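Chapter 4
Keeping and Finding: How Small Offices Store Their Papers

After this chapter you should be able to:
explain the difference between storing a paper and filing it
choose an order of filing which fits the work of an office
write a simple retention list
describe what happens when a file is borrowed and not marked

4.1 A letter that could not be found

In June the office of Treloar, a small company which rents out garden machines, received a complaint from a customer. The customer wrote that he had canceled his contract by letter, and that the letter had been answered. The office manager, Augustina Atinga, believed him. She remembered the letter well, also the green ink of the signature. But it was not under the name of the customer, and it was not under the month. After two days of searching, it was found in a folder with the title "Various".

The company paid the money back, and the matter was closed. For us the interesting point is the folder. Somebody had opened it years before for a few papers which had no other place, and it had grown since then until it was the thickest folder on the shelf. Almost every office has such a folder. In this chapter we will ask why it appears, and what can be done before it becomes too thick.

4.2 Storing and filing

To store a paper is to put it where it is safe. To file a paper is to put it where another person will look for it. The two words are often used as if they were the same, and in daily speech this does no harm. In the work of an office the difference is important. A box in a dry cellar is a very good store and usually a very bad file. 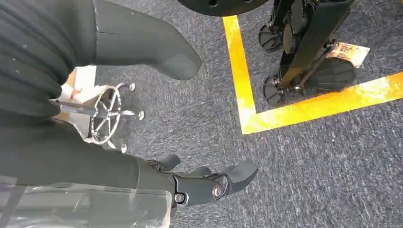
The second definition speaks of another person, and students sometimes pass over these words too quickly. The clerk who files a letter today knows what it is about and who brought it. The clerk who needs it next year knows perhaps only a name, or a date, or that there was a problem with an invoice. A filing order is good when it starts from what the second clerk knows.

There are three orders which you will meet in most small offices. Filing by name is the oldest and needs no index, but it becomes difficult when companies change their names. Filing by date is quick for the person who puts the papers away – and slow for everybody else. Filing by number is exact, and it allows the collection to grow without moving the folders, but it needs a list which connects the numbers with the names. If the list is lost, the file is lost too.

At Sandasar, a trading house with 520 active customers, all three orders were in use at the same time in three rooms. Jarrah Ruawai was asked to bring them together. He began with the questions which came by telephone, and he wrote down for each one what the caller knew. Most callers knew their customer number, which was printed on every invoice. He decided for numbers, and the name index was kept on cards beside the telephone. A typical call then went like this: the caller gives the number 1513, the clerk goes to the folder with this number, and the cards are not needed at all.

4.3 The desk as a short-term file

Not every paper goes directly to the shelf. Between arrival and filing it lies on a desk, and this time can be longer than we like to believe. A desk organizer with compartments is useful here, if each compartment has one meaning only: to read, to answer, to file. When a compartment is used for two kinds of papers, the clerk must look through all of them each time, and the small "Various" has already begun.

It helps to empty the compartment "to file" at a fixed hour. Before lunch is a good time, as the telephone is then quiet in many offices. 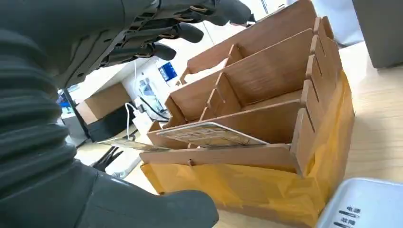
4.4 Questions for discussion

1. Think of a paper you received last year. What would you know about it if you had to find it today?

2. Fillholm, a printing company, files its orders by date. Its customers usually ask about orders by the title of the printed work. Which order would you suggest, and what list would be needed?

3. A folder is borrowed from the shelf and nothing is put in its place. Describe the search of the next clerk step by step. How could a simple card prevent it?

4. The office of Amik must keep 2000 delivery notes, but only 51 of them were asked for again during the year. Is this a reason to keep fewer? Discuss before you read section 4.5, where the retention list is explained.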